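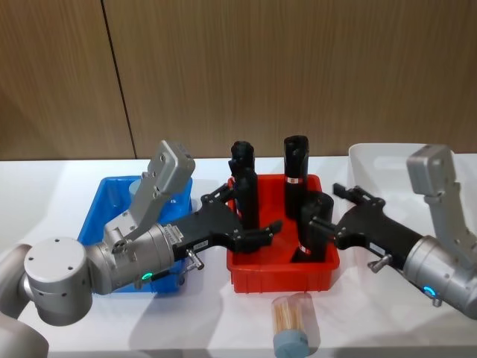 Pour Annapurna Arumugam, tout est parti d'une fête d'anniversaire à laquelle son frère n'avait pas été invité. Toute la classe y allait, raconte-t-elle, et le carton n'était jamais arrivé chez eux. « Je ne crois pas que c'était méchant. Les parents avaient peur de mal faire, peur qu'il ne parle pas, peur du bruit. Alors ils avaient préféré ne rien faire, et mon frère, lui, avait très bien compris. »

Elle a aujourd'hui 26 ans, et depuis septembre elle anime à Oroddale un atelier de théâtre où se retrouvent des jeunes sourds, des jeunes entendants et quelques parents qui ne savent pas toujours dans quelle catégorie se mettre. Ils sont 21 inscrits cette année, de 11 ans pour la plus jeune jusqu'à l'âge du bac. Je l'ai eue longuement au téléphone, puis je suis allé la voir, et je dois avouer que la conversation a débordé de très loin l'heure que nous avions prévue (il y avait du thé, et un gâteau à la cardamome dont j'ai demandé la recette).

Le projet s'appelle Rallov. C'est un mot que les enfants ont fabriqué eux-mêmes, la première semaine, en cherchant quelque chose qui soit facile à épeler avec les doigts. « J'avais proposé trois ou quatre titres très sérieux, avec le mot ensemble dedans. Ils les ont tous refusés, et ils ont eu bien raison ! »

Sur scène, tout se joue en langue des signes et à voix haute, mais jamais avec un interprète posé dans un coin. Chaque personnage est porté par deux comédiens, l'un qui signe, l'autre qui parle, et ils doivent respirer en même temps. Cela demande des semaines. Au début, les entendants vont trop vite, ils finissent leur réplique et regardent leurs chaussures. « Et puis un soir ils se mettent à regarder leur partenaire — vraiment regarder, je veux dire — et le rythme vient de là. »

Murali Reddy, dont la fille joue la meunière, était passé la chercher et s'est assis avec nous. Il avait appris à signer assez tard, par des vidéos, le soir, en se trompant beaucoup. « Ma fille me corrigeait à table. Maintenant c'est toute la troupe qui me corrige, je ne suis pas sûr d'avoir gagné au change », dit-il en riant. Ce qui l'a le plus touché, c'est que des camarades entendants écrivent à sa fille pendant les vacances, et qu'ils s'appellent en visio pour se raconter n'importe quoi.

L'argent reste un souci, bien sûr. Une vente de gâteaux et une petite soirée à Nirport ont rapporté 2 101 euros, de quoi payer les costumes et une partie des déplacements. La librairie D'Souza prête sa cour pour les répétitions quand il fait beau. Pour les lumières, il faudra encore chercher, car une scène mal éclairée, quand on lit sur les mains et sur les visages, c'est une scène muette.

Je lui ai demandé si son frère était venu voir le travail. Elle a souri, elle a resservi du thé. Il vient à presque toutes les répétitions, s'assoit près de la porte et tient le texte. Il souffle aux distraits, paraît-il, avec une sévérité redoutable, et il a déjà demandé un rôle pour l'an prochain.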